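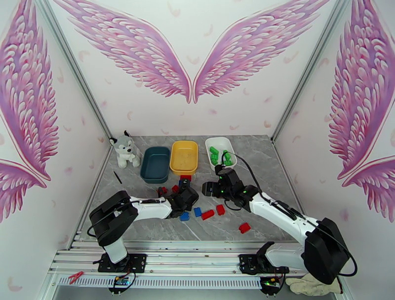
Figura 2. Alas pintadas sobre fondo blanco, con peluche de husky sentado.

3.2. El mural de alas como mobiliario urbano

La literatura sobre turismo y autorretrato suele tratar el mural de alas como una rareza simpática. En los municipios de nuestra muestra es ya un equipamiento, con su partida presupuestaria y su pliego de condiciones. En Urquijo se pintó el primero en marzo, junto a la parada del autobús, y en la encuesta posterior 284 de los 655 visitantes declararon haberse fotografiado con él. La iglesia, que lleva allí bastante más tiempo, obtuvo 200 menciones — varias de ellas para preguntar si tenía aseos.

Los motivos aducidos por los encuestados son poco místicos. Las alas indican dónde hay que ponerse, resuelven qué hacer con los brazos y admiten cola. El color importa menos de lo que sostienen los folletos municipales: el rosa, preferido por los ayuntamientos, no obtuvo ventaja apreciable sobre el blanco ni sobre el azul corporativo de Plonunska, que patrocinó el suyo y le puso el logotipo en la pluma más larga.

Más difícil resulta medir el efecto sobre el gasto local. Los comerciantes de Tiltlow hablan de un antes y un después; sus declaraciones trimestrales, menos expresivas, no lo recogen. En la sección 3.3 se compara este caso con el de Drurkine, donde el mural se pintó a tres metros de altura y sigue esperando a su primer ángel.

Compartido 14 veces · 2 comentarios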